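Notebook, drainage trials, 03/07/2019

Carried on with the sieve plate for the Gisstead washing tank. The May plate blinded over after 73 litres and had to be lifted out twice. Bujar Vidmar thinks the holes are too small for the Wirwood grit. I think the spacing is at fault, as the grit bridges between holes before it covers them.
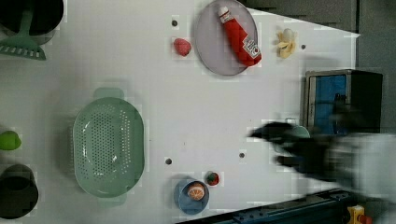
Open area on the May plate is too low at the outer edge, where the flow is slowest. Drew up three hole layouts and dropped the spiral one, as it can't be drilled on our jig. The layout I prefer has a dotted line of small holes all round the rim, much as on the pale green colander, plus a perforated base. The colander also has a raised inner ring. Worth trying one on ours, to hold the coarse stuff off the outer holes. Handle tabs at opposite ends would help with lifting too.

Cut a test plate to the rim layout, 7 mm between centres. Deburred both faces. Mass before test 905 g.

Run 1: clean water only. No pooling at the edge. Level steady.

Run 2: Wirwood grit, unsieved, same pump setting. Slight pooling on the outlet side, cleared when the feed was cut back. Stopped at 2760 s with the plate still passing water. 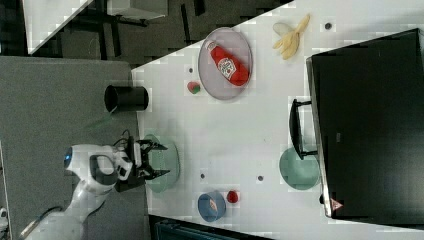

Run 3 was the same grit with the feed moved off centre. Pooling came sooner and stayed. The inlet position matters more than I had allowed for, so the Zullusham drawings need checking before anything is sent to Awwad.

To do: weigh plate after drying. Ask Bujar for the old inlet bracket. Repeat run 2 with the inner ring fitted.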